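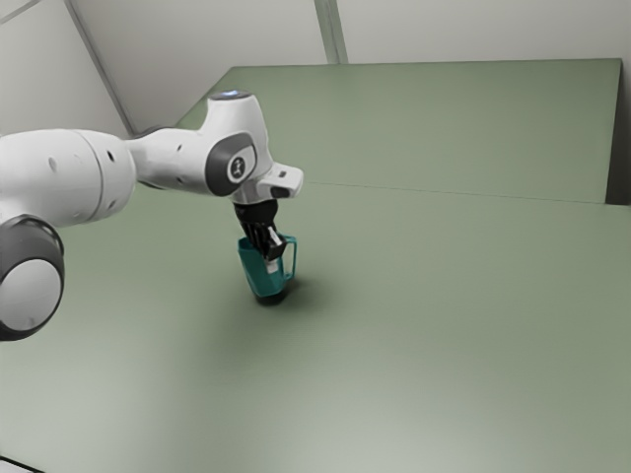

Water shutoff on Skilla Street moves to nights, and the neighbors are mostly fine with it

27th April

I'll start with the part you came for. The water on Skilla Street will go off at 10 in the evening and come back at 5 in the morning while the old main gets replaced, and the daytime shutoffs we were all dreading are off the table. The first night is the coming one, and the crew expects to need 26 nights in all.

I live two blocks over, so I've been following this one pretty closely (my own street is on the same pipe, just further down the list). The original plan had the water going off from 8 to 4, right through the lunch hour, and you can imagine how that went over at the bakery. When the notices went up on the lampposts earlier in April, people were taking pictures of them and texting them around before the tape had even set.

So there was a meeting. It was held upstairs at the library, in the room with the bad radiator, and I counted on it being me and a few retirees. Wrong! They had to bring in chairs from the children's section, and I spent an hour and a half with my knees up near my chin.

Orestis Christodoulou from the water department ran the whole thing by himself, with a marker and a big paper map. He was patient about it, I thought, even when one man asked the same question three times in slightly different words. The pipe under Skilla is cast iron, he told us, and it has sprung leaks at both ends of the street over the winter. The new one will cover 2885 feet, from the traffic circle down to the Kalogeropoulos hardware store, and the crew will work on one short stretch at a time.

"I can give you quiet nights or I can give you water at lunch," he said. "I'd like to hear which one you want."

They wanted water at lunch. It wasn't even close. The hair salon, the dentist and both cafes all spoke up for the night plan, and so did most of the people who live above them, which surprised me. A nurse who works late shifts asked about showers at 2 in the morning and got a sympathetic look and not much else. She said she'd shower at the hospital.

Noise is the other half of the bargain. The loud work — cutting the pavement, mostly — has to stop by 11, and after that it's digging by hand and fitting pipe. There will be lights and a generator. Christodoulou said the generator is a newer one and sounds like a refrigerator. A woman behind me said her refrigerator sounds like a truck, and that got the biggest laugh of the evening. 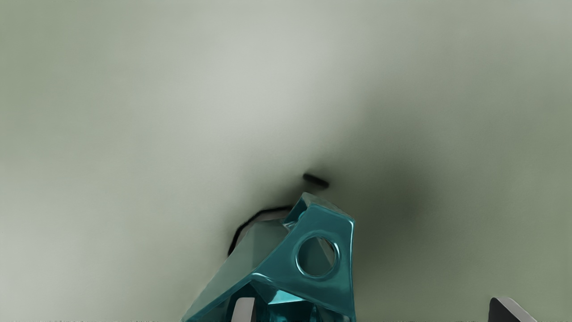 A glossy teal object with a round hole in its front. Residents are being asked to set water aside before 10 p.m.

If you're on the affected stretch, you'll get a paper notice on your door 48 hours before your first night without water. Read it, please, even if you think you know what it says, because the stretches don't go in house-number order. They start in the middle, by the Flitum building, and work outward in both directions. I asked why and got a long answer about valves that I wrote down and can no longer read.

Each address should lose water on four or five nights, and they won't all be in a row. Fill whatever you've got for drinking and for brushing your teeth, and a bucket or two for the toilet. When the water comes back in the morning, run the cold tap in the bathtub first until it's clear. It may look a little like weak tea. That's rust shaken loose from the old pipe, and the department says to hold off on laundry until it's gone. Leave the hot tap alone till then or you'll pull the cloudy stuff into your water heater.

For anybody who can't haul or store water, the department will drop off jugs in the afternoon. You have to call and get on the list, and you can call for a neighbor too. The number is on the door notice and on the board outside the library. I'd call early in the day. I tried it at dinnertime to see how it went, and I was on hold long enough to peel and boil my potatoes.

Parking is going to be a pain, no way around it. The whole east side of the street will be closed to cars from 9 at night, with towing, and there are only 30 extra spaces being opened up in the lot behind the old Stelum warehouse. Those are first come, first served. The gate on the alley side stays locked, so go around to the front. Somebody asked whether the fee for the lot would be dropped, and it will be, for overnight parking only. If your car is still there after 8 in the morning you're paying like everybody else.

The bus will run as usual until the last one of the night, which will skip the two stops in the middle of Skilla and let people off at the circle. It's a short walk but it's uphill, and that corner is dark. I brought it up at the meeting and was told that a temporary light was "being looked at." I'll be looking at it too.

The bakery is the one place that still has a real problem, as the ovens go on at 3. The owner told me she's going to mix the dough the afternoon before and keep it cold, and she's bringing in water in tubs for the rest. She did this once years ago when a pipe broke and says the bread was better for the long rest. I plan to check on that personally. She may open half an hour later on her own four or five mornings, and she'll put a sign in the window.

The pavement gets patched as they go, and the permanent paving comes later, once the ground has settled. No date on that yet. My own street is supposed to be next, though the money for it hasn't been voted on, and Christodoulou wouldn't be drawn on a month no matter how nicely I asked.

The map from the meeting is taped up inside the library's front door, to the left of the book return, if you want to find your building on it.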